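4.2 Lids, rims and the trouble with milky plastic

Last updated: 13th January

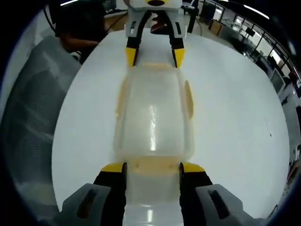

Figure 4. A translucent, milky-white container on the round table. Note the faint beige-orange tint along both rims and across the band near one end.

I came to this part of the study thinking containers would be the boring bit. We had already worked through the drawers and the shelf over the sink, and I figured the plastic boxes would take an afternoon. They ended up filling most of October, and I still have a folder of notes I haven't sorted.

Let me start with the tint, as it's what people ask me about first when I show them Figure 4. Look along the left rim, the right rim and the band that runs across the box near the end. There's a pale warm color there, somewhere between beige and orange, and the rest of the box is plain milky white. I can't tell you from a photo whether a tint like this is staining, the color of some other part showing through, or something in the plastic itself. Nermina Vasić, who coded the boxes with me, put them all down as "warm edge" and left the cause blank, and I came around to her way of doing it (after arguing for a week that we should at least guess). The code turned out to be handy. When we asked people in the Jinatholm households to pick out "the old one" from a stack, they very often went for a warm-edged box, even when they told us later they had bought it after the others.

The second thing is how much you can see through the walls. In the figure the white tabletop shows through the plastic, so you might expect that a box like this lets you check what's inside without opening it. Our households said exactly that in the first interview. Then we watched them at home, and they opened the boxes anyway! They'd pick one up, tilt it toward the window, tilt it back, and off came the lid. Fatos Georgiou thinks the shine is to blame. A smooth lid catches the ceiling light in a long bright streak — there's a good one right down the middle of the lid in Figure 4 — and with the light on it you mostly see the light. I think he's partly right. The other part, to my mind, is that milky plastic tells you there is something in the box and stops there. Rice and grated cheese look pretty much the same through it.

We tried to get at this with labels. Each household got a roll of plain paper ones and we asked them to use them however they liked. Most of the labels went on the lid, a few went on the long side, and one family in Stilgate stuck theirs on the shelf in front of the box, which I loved, and which worked fine until somebody put the boxes back in a different order. The lid labels had their own trouble, of course. Lids travel. By the second visit we were finding "lentils" on top of sugar, and I had to add a code for it (code 32, "lid swapped") that hadn't been in the plan at all.

Shape mattered more than I had expected. The box in the figure is a rectangle with rounded corners and sides that bulge a little, and that bulge is a nuisance if you're trying to line up several on a narrow shelf. People left gaps between bulging boxes and then dropped small stuff in the gaps — tea bags, rubber bands, a spare fuse. In the Cotik kitchens, where the shelves are deeper, the same kind of box was stored end-on and the gaps more or less went away. I would be careful about reading too much into that, as those kitchens also had fewer boxes to begin with.

A word on the two small bumps on the crosswise band. Raised bits like these showed up on a fair number of the boxes we handled, and I have no neat story to tell about them. We asked people what they thought bumps on a box were for and got answers like "for stacking," "for the lid," and "no idea, I've never looked." That last answer was by far the most common. I've kept it in as its own category, since it says something about how little of a kitchen box gets looked at in daily use, even one that gets opened every morning.

The Golob visits, where we asked people to throw out any box they no longer wanted, are covered in 4.3. Very few boxes left the house.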